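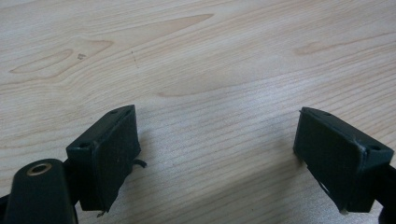
Valentin Camenzind thinks pale tabletops show every mark and says he would never put one in a kitchen. I went to the Hämmerli open day half agreeing with him. They want 2531 for the Aven table, and the sales talk was all about grain -- fine, the grain is pretty, long loops and close lines. But I found a small dark spot and a faint scratch on the top.

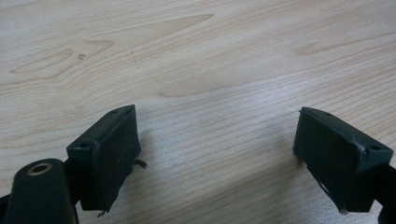
Pale top, small dark spot at upper left.

I asked about refinishing and got a leaflet. The Doltell range starts at 2000. I didn't order either.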